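Search this site
Enter keywords
Go

Print this page | E-mail this page

How to Pack a Care Box for Overseas Mail

By Halima Chege
19 January 2021

A care box can sit in a warehouse or ride in the back of a truck for weeks before it gets where it is going. Pack it for the longest trip you can think of.

Choose the box

Use a new corrugated box if you can. An old one is fine if the corners are still stiff and the flaps have no tears. Cover or peel off every old label and bar code. Sorting machines read whatever they find first.

Leave two inches free on every side for padding. Crumpled packing paper works well. Newspaper rubs off on clothing.

Check what is allowed

Look up the rules for the destination country before you shop. Most countries do not accept fresh fruit, meat or seeds for planting, and some limit nuts, honey and tea as well. Aerosols, nail polish and perfume are refused on nearly all air routes. If you are sending a phone or anything else with a lithium battery, ask at the counter first.

Weigh as you go

Put an empty box on a kitchen scale and note the weight. Mine came to 500 grams. Weigh each item and write it on a sheet of paper as you pack. My last box, to my cousin Junaid Sial, held 1,760 grams of goods, and 700 of that was one jar of jam in its wrapping. I would leave the jam out next time.

Pack in layers

1. Line the bottom with two inches of paper.
2. Put heavy, flat things in first: books, boxed games, canned goods.
3. Roll clothes and push them into the gaps.
4. Bag anything that can leak. Use two bags for shampoo and lotion, and tape the caps.
5. Place light and crushable things on top.
6. Close the flaps and shake the box gently. If you hear movement, open it and add paper.

Snacks and small items

Small packets fill the top layer well. Keep food in its sealed store wrapper so the customs officer can read the label. Do not pack food next to soap. The taste gets into crackers in a few days.
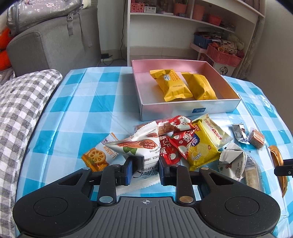 A packet labeled "Kernels," with an open box toward the back of the table.

Fill out the customs form

List each kind of item on its own line with a quantity and a value. "Gifts" or "food" alone will hold a box up. Write "roasted nuts, sealed" or "cotton socks, new." Put a copy of the form and both addresses inside the box before you tape it.

Tape and label

Use two-inch packing tape, three strips along each seam, top and bottom. Skip string and masking tape. Write the address in block letters, with the country on the last line in English. Keep the receipt until the box arrives. The tracking number is on it.

Related articles
Mailing Dates for October Holidays
Baking Cookies That Travel
What to Do When a Parcel Is Returned
Saving on Postage With Flat-Rate Boxes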